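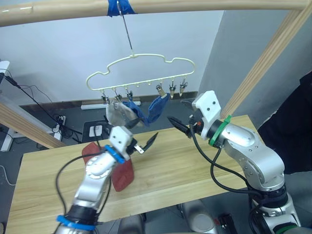 Wallin opens drying rooms in Bomelow flats

Tenants at two Bomelow housing blocks can now use shared indoor drying rooms, following the completion of works by the housing association Wallin in March.

The rooms are on the ground floor of Selier Court and Ilisar House. They replace former storage areas that had been closed to residents. Between them the two blocks have 100 flats, most of which have no balcony and no outside space of their own.

Each room has fixed rails at two heights, a dehumidifier, an extractor fan and a heated wall panel on a timer. Residents bring their own hangers, pegs and clip dryers. A low rail has been fitted along one wall for wheelchair users and for anyone who finds it hard to reach up.

The work was planned after a survey of tenants last winter. Damp and condensation were the most common complaints, and many of those who replied said they dried clothes on radiators or over doors from October onwards. Several asked for somewhere to hang small items such as socks, baby clothes and cloths, which take up little room but are washed most often.

A spokesperson for Wallin said: "Tenants told us plainly what they wanted. They wanted a warm room with good air flow and enough rail space, close to home. We have kept the rooms simple so that they are cheap to run and easy to repair."

There is no charge for using the rooms. They are open from 7am to 10pm and are entered with the same fob that opens the main door. Washing may be left overnight but should be taken down by noon the next day. Items left longer will be folded and put on the shelf by the door — they will not be thrown away.

Wallin has also sent a leaflet on condensation to 600 homes across Bomelow. It covers the use of trickle vents, keeping lids on pans, and where to place a clothes airer if one has to be used indoors. The leaflet is available in large print on request.

Tenants who already have mould in their home should report it through the repairs line as usual. The drying rooms do not change how repairs are handled, and reports will still be followed by a home visit.

Humidity readings will be taken in both blocks until next spring. If the results are good, Wallin will look at putting drying rooms in its other Bomelow buildings.

Notes to editors

Wallin is a not-for-profit housing association which lets and manages homes in Bomelow.

The rooms at Selier Court and Ilisar House were paid for from the association's planned maintenance budget. Rents and service charges have not been raised to cover the cost.

Media enquiries should be made to the Wallin press office.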